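Looking after a wooden worktop

Oiling, scratches, stains and what to keep off it

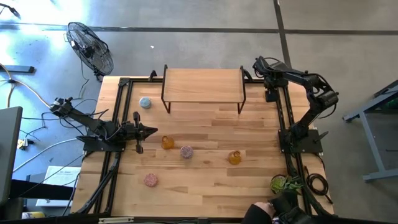
Most trouble with solid wood tops comes from water left standing, and most of the rest comes from putting too much oil on at once. I have had one in the kitchen and one in the workshop for 16 years and both get the same treatment.

Before you oil

Clear everything off and wash the top with a cloth wrung out in warm water and a drop of washing-up liquid. Go over it again with clean water and dry it with a towel. Leave it overnight. If the surface feels rough, sand lightly along the grain with 180 grit and then 240. Don't sand across the grain, even on a small patch — the marks show as soon as the oil goes on.

Vacuum up the dust and wipe with a dry cloth. A damp one raises the grain again.

Oiling

I use Danish oil in the kitchen and boiled linseed in the workshop, where the smell doesn't matter. A 300 ml tin does a coat on a medium-sized top with a bit left over.

Pour a small amount on and spread it with a lint-free cloth. Leave it for ten minutes, then wipe off everything that hasn't soaked in. It should look nearly dry when you finish. If it is sticky the next day there was too much on, and a rub with white spirit will usually shift it.

New wood needs four or five thin coats, a day apart. After that it's one coat every few months. Do the underside and the ends as well if you can get at them. The end grain drinks more than you'd expect.

Oily rags can catch fire by themselves if they are screwed up in a bin. Lay them flat outside to dry, or soak them in water before throwing them away.

Marks and stains

Black rings come from wet metal, usually a tin or a cast-iron pan. Oxalic acid crystals will bleach them out. Wear gloves, follow the packet and rinse well.

White rings are often only in the finish. Try a little oil on a fine pad before you do anything harsher.

For a dent, lay a damp cloth over it and press with a warm iron for a few seconds at a time. Shallow dents come up well. Cuts don't, as the fibres are broken, so sand those.

Xiaoqing Tian wrote in to say that lemon juice and salt took beetroot off her chopping area. I tried it on tea and it faded the mark but didn't clear it.

Fixing things to the top

Wood moves across its width with the seasons. Ours is noticeably wider in August. If you screw a top down to a frame, use slotted brackets and leave the screws a touch slack in the slots. Put scrap wood or thick card under any clamp.

Last updated February 2025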